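Search this site Search

Speaker notes – tooling session, Hostura stack

Slide 1. Hi, thanks for staying. Talk is on the boring half – time sync, pose tracking, filtering. Model people go after lunch. Say name, say Platow team, move on.

Slide 2. What we started with. Gripper stream and head stream, separate clocks. Old Cleltden logger stamped on write and not on capture. So anything downstream was learning from pairs that didn't match. Show the plot with the two traces sliding apart. Don't explain every line!! Last time this ate half the slot.

Slide 3. Wrist view. Fisheye, so the table bends and the ceiling lights are in there with the finger pads. We calibrate the lens once per unit and keep the file with the serial. Point out: pads always sit in the same place in the picture, so we mask them before feature matching. Background does the work. Plant, chairs, the railing.

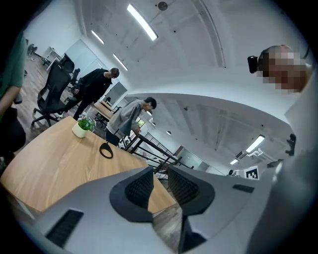 Wrist view, pads pointing up into the room, plant on the table behind.

People in the background move. Tracker hates it. Robust loss helps, does not fix. If someone asks about masking people too – yes, tried, cost us more features than it saved in a small room.

Slide 4. Numbers. 3969 clips in the November set. 17 thrown out by the sync check, rest went through to pose. Pause here, let them read.

Slide 5. Head view and the cubes. Marker faces on several sides, so turning the wrist usualy leaves one readable. Cube gives gripper pose in the head camera, wrist camera gives its own, we compare the two. Disagree for more than 400 ms and the clip gets flagged. Flagged is not deleted, say this twice. 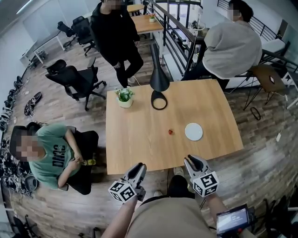
Head view, a marker cube on each gripper, small red object mid-table.

Red thing is tiny at this range. Detector on the head view alone is shaky on it – we pass the crop to the wrist view once the fingers are close. Aoki planner takes both and a confidence. It used to take one and trust it completly, don't be mean about this, Tsutomu Kawaguchi wrote it and he's in row 2.

Slide 6. Replay tool. Live demo if wifi ok, otherwise the recording in the same folder. Scrub, stop at a flag, show both views side by side, press F to accept. Reviewers wanted keyboard only. Fair.

Slide 7. Not done yet: rolling shutter, gripper width from the wrist view at low light, replay on anything but Linux. Take questions. Repo link is on the last slide, leave it up.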